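Stiltby, March 14, 2025

Žydrūnas Ots has been building a two-armed picker in a shared workshop in Stiltby, and he is plain about where it stands. "The arms were the easy bit," he said. "Bolting them down took a weekend. Teaching them to lift bent metal out of a bin is what takes the time."

The software, which he calls Wudel, has logged 1,426 grasp attempts. Brackets are the hardest parts. They have slots and thin edges, and they rest on one another at odd angles.

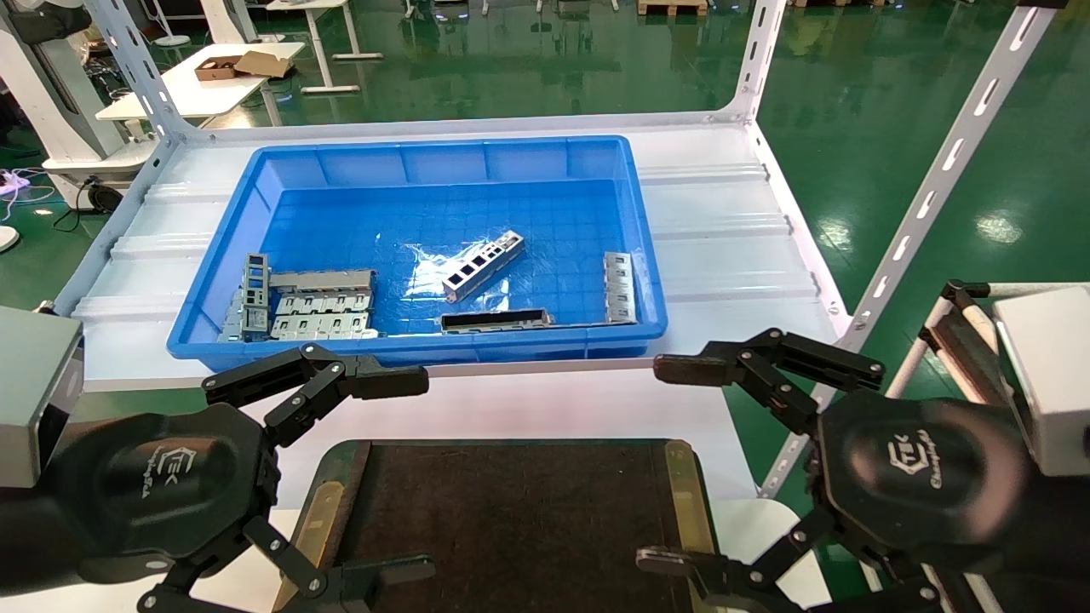 "Shiny metal gives poor depth readings," Ots said. "The software sees a hole where there's a flat face, and it aims for the hole." He now takes three readings per pick and throws out the worst -- a slow method, but one he can check by hand.

Closing force is set at 36 per cent of the maximum. He plans to rewrite the wrist control in April. "Then I'll run the same parts again and compare the logs."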